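2022-10-29 Notebook, round table, sorting day

Finally got to the round table! Goal was to get everything on the maroon cloth into groups so the Tusik labels can go on next week. I love this kind of job, small stuff and quick wins.

Pens first. Two black double-ended markers of the same style plus a slim black pen, and I tested all of them on scrap card before deciding where they go. The cartoon zip pouch with the bead chain is going to be the pen pouch, no arguments. Dropper bottle goes with the medicine box, plug adapter goes to the electrical drawer. The plush cloth grabs every crumb, so brush it before the labels come out.
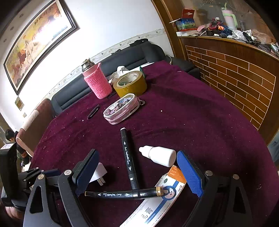

Trays and packets

Really pleased with the yellow-wrapped tray. It's shallow, the inside is bright white, and small boxes show up so well against it. Cartons and the black tape lined up along the far side, which leaves the front free for whatever's being sorted. Amber packing tape stays out on the cloth, near the gloves and the pink-sleeved thermos. Red foil packets get stood upright so the gold QR code can be scanned. Watch the glare, tilt a little if it won't read. List is at 93 entries now, up from 38!
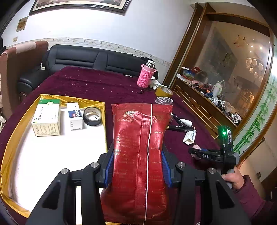 Katherine Restrepo would keep medicine out of the tray altogether and give it a lidded box of its own, with the dates facing up. Fine by me. Ask Toon for one of the Skeva boxes.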